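Automation Laboratory Practice
Handout 6: Notes from the demonstration visit to Tralanance

Read these before the write-up session. They cover the parts of the visit that will be assessed and leave out the safety briefing, which you have on a separate sheet.

6.1 Background to the visit

Tralanance holds an open afternoon for course groups every April. The building has two areas of interest to us: the Skyrme cell, a conventional fenced palletizer that runs all day, and the Drinon bench, a two-arm tabletop station for sorting hand tools. The Skyrme cell was covered in Handout 5. These notes deal with the bench.

The demonstration was given by Idris Rosser. It ran from 1:30 p.m. to a little after 3 p.m., including questions. Groups stood behind the yellow line on the left side of the bench and changed places halfway through, so most of you saw one arm better than the other. Use a partner's notes to fill in the arm you did not see well.

6.2 The task

The task is to take loose hand tools from a table and place them in a compartmented tray. The tools used were screwdrivers and utility knives. The tray has no foam cutouts and no fixed orientation for each tool. A tool is accepted if it lies wholly inside a compartment and does not stick up above the outer wall.

Three features make this harder than the block-stacking exercise in Lab 3:

(a) Tools are long and thin. A small error in grasp angle gives a large error at the tip.

(b) The center of mass is not in the middle. On a screwdriver it lies in the handle, so a grasp taken on the shaft lets the handle swing.

(c) The tray is not clamped. If a tool catches the wall on the way down, the tray shifts and the stored compartment positions are no longer valid.

Point (c) caused most of the discussion on the day. The bench software, Cletix, locates the tray again before each placement. It does not do this continuously, so a tray that is pushed during a placement is only corrected on the next cycle.

6.3 Layout of the station

Both arms are mounted on one rail at the near edge of the table and share the work surface. The walls on three sides are plain and pale. This is a practical choice: a plain background reduces false edges in the camera image and cuts down reflections from the room lights.

The arms are not assigned fixed halves of the table. Cletix assigns each tool to the arm with the shorter predicted path and then checks for conflict. If both paths pass through the same volume within the same time window, one arm holds. The holding arm is the one with the longer remaining path. Note this rule, as it comes up in Exercise 2.

Cables are routed outside the arm links and left with enough slack for full wrist rotation. The trade-off is that a slack loop can hang low over the table. The planner treats the loop as a fixed-radius envelope around the upper link, which overstates its size in some poses and understates it in others. 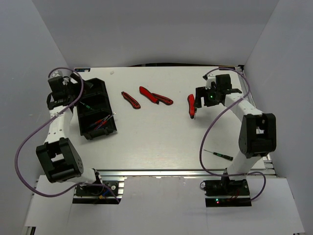 Idris Rosser objected at this point to the word "sorting" in the draft of these notes. Sorting, on Rosser's account, means that the destination depends on the class of the object, and the bench does that only when the class table is loaded. With no class table loaded, the bench is doing plain clearing: any tool, any free compartment. Rosser asked that students state which mode they mean each time they quote a cycle time, as clearing is faster and the two sets of numbers get mixed up in reports every year.

The correction is accepted. In the rest of this handout, "clearing" means any free compartment and "sorting" means compartment by class. Use the same terms in your report.

6.4 Grasp selection

For each detected tool, Cletix fits a long axis and proposes grasps at right angles to it. Candidates are scored on four terms: distance from the estimated center of mass, clearance to neighboring tools, wrist travel needed, and clearance at the tray.

The last term is the one students tend to leave out. A grasp that is easy at the table may be poor at the tray, where the fingers have to open between two walls. With splayed fingers the opening width at the tray is larger than the width of the tool by a good margin, and the compartment has to take both. The planner therefore prefers grasps toward the handle end when the compartment is narrow, even if wrist travel is longer.

Utility knives are handled as a separate class. The body is flat and wide compared with a screwdriver shaft, and the grasp is taken across the body. Blades are retracted and locked before any run. The system has no means of checking this, and the operator signs for it on the run sheet.

6.5 Run data

The figures below were read out during the demonstration and checked against the printed log. They refer to clearing mode only.

Grasp attempts in the log: 1,527
Attempts ending in a failed grasp: 191
Failed grasps recovered on the next try, same arm: 134
Arms in use: 2

From these, the first-attempt failure rate is 191 / 1,527, or 12.5 percent. The share of failures recovered by the same arm on the next try is 134 / 191, or 70.2 percent. The remaining 57 went either to the other arm or to the operator. The log does not separate these two outcomes, and you should say so if you use the figure.

Two cautions apply. First, the 1,527 attempts include retries, so the number of tools handled is smaller. Do not divide by the attempt count to get a time per tool. Second, a failed grasp is recorded when the finger gap closes below a threshold. A tool that is gripped and then dropped over the tray is logged as a placement fault, in a separate table that we were not given.

6.6 Failure types discussed

Slip on the shaft. The fingers close on the metal shaft, the handle drops, and the tool rotates in the grip. The remedy in use is a slower lift for the first part of the motion, followed by a check of the finger gap.

Double pick. Two tools lie close together and are lifted as one. This is common with tools of the same color, where the detector merges them into a single outline. The finger gap is then wider than expected and the arm puts both down again.

Tray contact. See 6.2 (c).

Arm hold with no release. Each arm waits for the other. This should not happen under the path-length rule, but it can when the two remaining paths are equal to within the planner's rounding. The present fix is to give the right arm priority in a tie.

Cable contact. The loop touches a loose tool and moves it after it has been located. The arm then closes on the old position. Rosser rated this as uncommon but hard to find in the log, as it looks the same as an ordinary missed grasp.

6.7 Comparison with the Skyrme cell

The Skyrme cell knows where every part is before it moves. Parts arrive on a conveyor against a stop, the pallet is pinned, and the program is a list of fixed positions. It has no need for grasp scoring. When something is out of place the cell halts.

The Drinon bench starts from the opposite assumption. Part positions are unknown, the container may move, and an error is expected to be dealt with inside the cycle. The cost is in speed and in the effort of finding faults. A halt on the Skyrme cell comes with a sensor number. A missed grasp on the bench may have any of several causes, and the log gives one code for all of them.

A fair comparison has to allow for changeover. Rosser gave no figures for this and none should be quoted. It is enough to say that a new tool type on the bench needs a class entry and a set of trial grasps, while a new carton size on the Skyrme cell needs new tooling – at a minimum, new vacuum cups and stops.

6.8 Exercises

Exercise 1. Using the figures in 6.5, calculate the share of all attempts that ended in a failure not recovered by the same arm. State one reason why this is not the operator intervention rate.

Exercise 2. Two arms have remaining paths of equal length through a shared volume. Write the hold rule from 6.3 as pseudocode, including the tie case from 6.6. Show that both arms cannot be held at once.

Exercise 3. A screwdriver is grasped on the shaft at a distance d from its center of mass. Draw the free-body diagram at the moment of lift and write the condition for the tool not to rotate in the grip. Assume soft finger pads with a known limiting torque.

Exercise 4. Propose one change to the log format that would allow cable contact to be told apart from slip. You may add one sensor. Give its position and its sampling rate.

6.9 Report requirements

Length is four pages, not counting drawings. State the mode, clearing or sorting, next to every figure. Sketches of the station should show both bases, the rail, the tray and the cable envelopes, in plan view only. Mark which side of the bench you stood on.

Exercises 1 and 2 are handed in with the report. Exercises 3 and 4 will be worked through in the lab, so bring a draft of each.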